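Lerine 2 — plataforma de dos brazos para entornos domésticos

Ref. 308. Distribuye Hostitz. Disponible en demostración y en venta directa, consultar plazos.

Novedades tras la jornada de puertas abiertas (7 de septiembre de 2021). Mucha gente, poco sitio, y bastantes preguntas que se repitieron, asi que las dejamos contestadas en esta ficha.

Qué se enseñó: trabajo de cocina con nevera pequeña y botella de plástico. Grupos de ocho personas como máximo, tres pases por la mañana. Javiera Fuentealba llevó la parte técnica y el turno de preguntas. Quien se quedó sin plaza puede pedir pase individual, ver abajo.

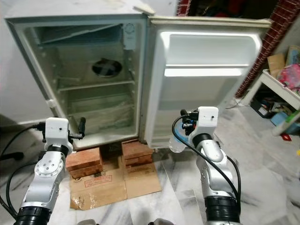
Lerine 2 en la demostración: nevera abierta y botella en la pinza derecha.

Configuración mostrada: dos brazos, pinza negra de dedos cortos en cada muñeca, cableado exterior. La nevera, sobre ladrillos. La altura de trabajo se ajusta en la instalación, no hace falta reformar nada.

Lo que más se preguntó:

¿Viene con las pinzas? Sí, las dos. Las de repuesto van aparte.
¿Se puede comprar un solo brazo? Sí, pero sin el software de coordinación Vidmar, que pide los dos.
¿Sirve la base Tudetti antigua? Las entregadas desde mayo, sí. Las anteriores necesitan adaptador, pedirlo con el número de serie a mano.
¿Formación? Incluida, 3 sesiones en las instalaciones del cliente.
¿Cable por dentro? De momento no. Lo apuntamos, lo pidieron varios.

Incluye: brazos, pinzas, controlador, licencia Vidmar de un año, manual en español e inglés. No incluye base, transporte ni electrodomésticos.

Precio: según configuración. Presupuesto sin compromiso, indicando referencia y uso previsto.

Próximas visitas: sin fecha todavia. Lista de espera abierta en el formulario de contacto, poner «pase individual» en el asunto y el numero de asistentes. Estudiantes también, con carta del centro.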